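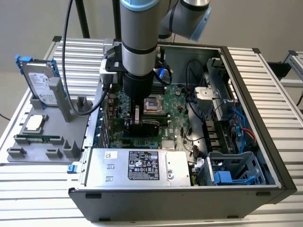

Boletim > Equipas > Software

Início Notícias Agenda Arquivo Contactos

O planeador da Grindwood já vai na versão 18

Quem passou pela bancada em janeiro sabe que andávamos às voltas com o Kashyap, o nosso módulo de planeamento, que insistia em tratar a caixa do computador como um bloco maciço. Pois bem, o Mirko Rizzi reescreveu a verificação de colisões e agora cada peça tem o seu próprio corredor de aproximação - um alívio para todos!
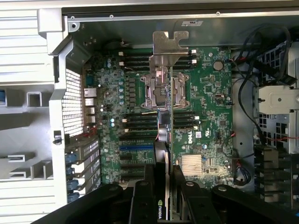

Placa gráfica NVIDIA na garra, por cima da placa-mãe Dell.

Do lado da perceção, o Adelmo Donati anotou com toda a paciência 2556 imagens da câmara do punho, 465 delas só do tabuleiro, para que a estimativa de pose distinga as peças mesmo com reflexos no alumínio.

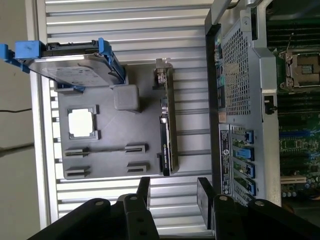 O tabuleiro de peças e, à direita, a caixa aberta.

Falta afinar o controlo de força, que corre num ciclo de 300 Hz e ainda nos parece nervoso quando há contacto lateral, sobretudo com os módulos de memória. 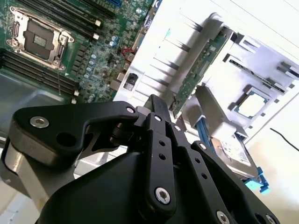

O Mirko quer gravar essas forças junto com as imagens, e o Adelmo já prometeu um visualizador para vermos tudo na mesma linha temporal. Se tiverem ideias, escrevam-nos, que respondemos sempre com gosto.

18 partilhas | 3 comentários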